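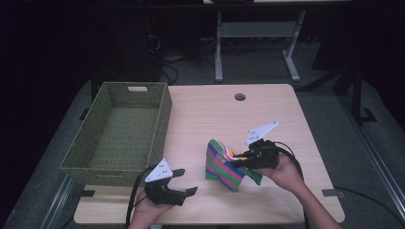 Plondside Watershed District
Field Instruments Working Group
Minutes, 13 Jun 2025

Present: Irina Ilie (chair), representatives of the Sandu and Uvgate field offices, lab staff, data desk.
Apologies: purchasing.

1. Minutes of the April meeting
Approved with one change. Under item 4, "turbidity sensor" should read "conductivity sensor."

2. Groundwater level loggers
The Sandu office reported on the pressure loggers in the monitoring wells. Of 59 wells, 11 had gaps in the spring record. Most of the gaps line up with the cold spell, when battery voltage dropped below the cutoff. Two wells had loggers hung too high and went dry as the water table fell.
Irina asked whether the hand readings could be used to fill the gaps. The data desk said they could for short gaps only. Longer ones will be left blank and flagged.
Action: Sandu to lower the two loggers and record the new cable lengths on the well sheets.
Action: Sandu to change batteries in all wells before the fall round.

3. Barometric correction
Uvgate has been using its own barometer and Sandu has been using the airport record. The two do not agree well on windy days. Agreed that both offices will use the Plondside barometer from now on. Past data will not be reworked unless someone asks for it.

4. Replacement water level meters
Three of the tape meters have worn markings past the 100 foot point and one has a cracked reel. The group looked at the quote from Jedanora for new meters. The total is $3000 with probes and carrying bags. Uvgate asked for a longer tape for the deep well by the pump station. Jedanora can supply one, but it is not in the quote.
Agreed to go ahead with the order as quoted and price the long tape separately.
Action: Irina to send the order to purchasing and ask for the second price.

5. Calibration of conductivity probes
Lab staff said probes are coming back without the log card filled in, so drift cannot be worked out for those trips. The card will be moved to the front of the field binder. Standards with an expired date are to be thrown out, including the opened bottles in the Uvgate truck.

6. Well access
The gate lock on the north road was changed and Uvgate missed its last round there. Sandu has the new key and will have copies cut.

7. Other business
The data desk asked that files be named with the well number first. Uvgate asked whether the old chart recorder can be scrapped. Held over until someone checks that all the charts have been scanned.

Next meeting to be set by email. Uvgate will take the minutes.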